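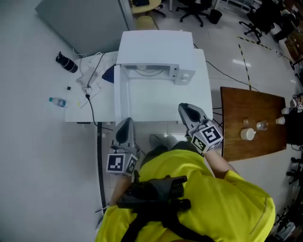 Gloss finish (furniture)

A gloss finish is a smooth, shiny surface given to furniture such as desks, tables, shelves and cabinet doors. It may be made by brushing or spraying on a clear or colored coating, by polishing a coating that has already hardened, or by covering the furniture with a sheet that is shiny when it leaves the factory. White is a common color for gloss office and kitchen furniture, and black and dark red are common for cabinets and musical instrument cases.

The opposite of gloss is matte. Finishes between the two are sold under names such as satin, eggshell and semi-gloss. These names are used loosely, and one maker's satin may be shinier than another maker's semi-gloss.

Appearance

A surface looks glossy when most of the light that strikes it leaves in one direction. On a rough surface the light is scattered, and the surface looks about equally bright from every side. A gloss surface therefore changes more as the viewer moves. Lamps and windows show up on it as bright spots, and objects standing on it may be seen upside down in the reflection.

Color also looks different under gloss. Dark colors seem deeper, as less scattered light is mixed in with them. White changes less, although the reflections are still visible on it when the light comes in at a low angle.
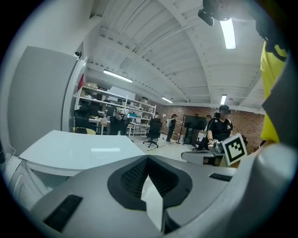
Highlight on a glossy white desk surface

Small faults are easier to see on gloss than on matte. A slightly wavy board will bend the reflection of a straight window frame, and cabinet makers use this as a quick check of flatness.

Measurement

Gloss is measured with a small instrument that shines a beam at the surface and records how much light is reflected at the matching angle. The result is given in gloss units. A polished black glass plate is used as the reference and is set near 100 units at the usual angles. A mirror can read far above this, and some instruments have a scale that runs past 1,000 for use on polished metal.

Three angles are in general use. The middle one, 60 degrees, is suitable for most furniture. A steeper angle separates very shiny surfaces from each other, and a flatter angle does the same for dull ones. Readings taken at different angles cannot be compared directly.

Materials

Oil varnish and shellac were the main gloss coatings for wooden furniture before factory lacquers came into use. Shellac is rubbed on in many thin layers in the method called French polishing. It gives a high shine but is marked by alcohol and by hot cups.

Nitrocellulose lacquer dries quickly and can be sprayed. It was widely used in furniture factories during the twentieth century. Polyurethane and polyester coatings are harder and are now more usual on tabletops. Polyester can be laid on thickly and then sanded and buffed.

Laminates are made from layers of resin-soaked paper pressed under heat. The shine comes from the polished metal plate used in the press. Acrylic sheet is also glued to boards, mostly for doors, and can be buffed after light scratching. Painted glass is used for some desks and wall panels.

The Grunow method

In the furniture trade of Grunow, tabletops were coated and rubbed down in turn over a period of 30 days. The wood was first filled with a paste of chalk and glue. Thin varnish followed, with 2 coats laid on before each rubbing. The last polish was done by hand with a felt pad and fine powder. Workshops there later changed to sprayed lacquer, sold locally under the name Ridix, and the older method was kept for repairs. Tables from the town can often be recognized by a narrow unpolished band on the underside, where the top was gripped in a clamp.

Care

Gloss furniture is normally cleaned with a soft cloth and water containing a little mild soap. Scouring powder and rough pads leave fine scratches, which together make a dull patch. Strong solvents can soften lacquer and acrylic. Wax may be used on varnish and shellac but tends to smear on laminate.

Light scratches in a thick coating can be polished out. A laminate cannot be treated this way, because the decorative paper lies just under the surface, and a badly worn panel is usually replaced.

Use in workplaces

Reflections from a gloss desk can be tiring when a bright window or lamp is in front of the user. Moving the lamp to one side often helps, as does a desk mat. For this reason many office desks are sold in matte or satin, with gloss kept for reception counters, meeting tables and display shelves.

See also

French polish
Lacquer
Laminate
Varnish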